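Ustiso Language Services
Call for participants: Regional Speech Recording Project

Ustiso is looking for adult speakers of American English to take part in a paid speech recording project. We are building an audio library for listening courses, the kind used by adults who are learning English for work or for a citizenship interview. The recordings most courses use now were made by trained voice actors, and learners tell us they can follow the course audio but get lost at the pharmacy counter. We want ordinary voices from different parts of the country, talking at their normal speed.

We need 194 speakers in all. Recording starts in March and goes on until the places are filled.

What you will do

You will come to our office for two sessions. Each one takes about two hours with breaks.

In the first session you read short texts out loud. There are phone messages, store announcements, directions, a recipe and some lists of names and numbers. You don't need to sound like a newsreader. If you stumble, keep going or start the sentence over, whichever you would do at home.

In the second session you talk with another participant. We give the two of you a topic or a small task, such as planning a bus trip with a timetable that has a mistake in it, or agreeing on what to do about a noisy neighbor. You talk for ten minutes, take a break, and move on to the next one. We do not use topics like religion, health or party politics.

Between the sessions you fill in a form at home with the places you have lived and the languages spoken in your family. Most people finish it in half an hour.

Who can take part

You can apply if you
are 18 or older
grew up speaking English in the United States, alone or along with another language
lived in the same state or region for at least 8 years before you turned 18
can read a page of plain text out loud without much trouble
can come to the office twice within one month

We have plenty of applicants under 30 from the coastal cities. We are short of people over 55, people from the Gulf states, people from the northern Plains and people who grew up on farms or in small towns. If that is you, please apply even if you are not sure about the rest.

A regional accent is welcome, and so is a mixed one. You may have been told your speech is not correct. For this project that makes no difference.

Who can't take part

We can't accept people who work as voice actors, radio or podcast hosts, or speech coaches. We also can't take anyone who recorded for our earlier collection, Stonia, because the same voices would then turn up in two courses. If you have a cold or a sore throat on the day, call us and we will move your session.

Pay

You receive $400 for the full project, paid by check or direct deposit after the second session. If you stop after the first session you receive half. Parking in the lot behind the building is free for participants, and we pay bus and train fares if you bring the receipt. We do not pay for hotels or flights.

The payment counts as income, and we will ask you to fill out a tax form at your first visit. Bring a photo ID.

The sessions

The recording rooms are on the second floor. There is an elevator at the side entrance. The rooms are small and carpeted, and they are kept a little cool, so bring a sweater. Please wear soft clothes without zippers or metal buttons, and leave bracelets and large earrings at home – the microphones pick up all of it. Water is provided. You can bring your own tea or coffee in a cup with a lid.

Sessions start at 9 a.m., 1 p.m. and 5:30 p.m. The evening sessions fill up first. We hold your place for ten minutes, and after that we may have to give you a new date, as your conversation partner is waiting too.

You may bring a relative or friend who waits in the lounge. Children can't be left there alone.

What happens to your recordings

Your voice will be used in Mai, our listening course for beginners, and in Flollico, the course for people who already speak some English. Both are sold to schools, libraries and employers. Your name is not published. Each speaker gets a number, and the only details shown with a recording are age group, state and, if you agree, the type of place you grew up in.

We do not use the recordings to make artificial voices and we do not sell them for that purpose. This is written in the consent form. We mail you a copy before your first session so you have time to read it and ask questions.

You can withdraw up to 30 days after your second session. We then delete the files and you keep the payment for the sessions you finished. After 30 days the recordings have been cut and placed in the lessons, and we can't take them out.

How to apply

Fill in the short form on our website or pick up a paper copy at the front desk. The form asks for your age, where you grew up and the times of day that suit you. It also asks for a sample of about one minute. You can leave the sample as a message on our project line, extension 2416, at any hour. Say your first name, where you grew up, and what you had for breakfast or what the weather is like. Do not read from a page.

We answer every application within two weeks. If the group for your region is full we will keep your form until the end of the project, unless you ask us not to.
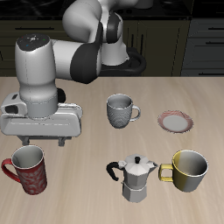 Do I have to come back if one of my recordings is no good?

Only if a whole session is lost. Small problems such as a cough or a passing truck are cut out or left in. If a technical fault on our side ruins a full session, we will ask you to repeat it and pay you for the extra visit. You are free to turn this down, and your $400 is not affected.

Other things people ask

Couples and friends can apply together. We will try to put you in the same conversation, though each of you needs to send in a form and a sample.

If you wear hearing aids, you can take part. Tell us on the form and we will set up the room so the headphones are not needed.

Reading glasses are fine, and the texts are also available in large print. Ask for it at the desk when you come in.

You will not be tested on grammar or spelling at any point, and we do not correct the way anyone talks. The staff member in the room may ask you to move closer to the microphone or to say a line again if a door slams.

Participants do not get copies of the raw recordings. Once the lessons are ready, we send a link where you can hear the ones you appear in. Editing is slow – plan on several months.

Changing a session

Call the office at least one full day ahead. You can change each session once without giving a reason. If you miss a session and we don't hear from you, we will offer your place to the next person on the list.

The office is open from 8:30 a.m. to 6 p.m. Outside those hours, leave a message on the project line with your name and the time of your session, and we will call you back when we open.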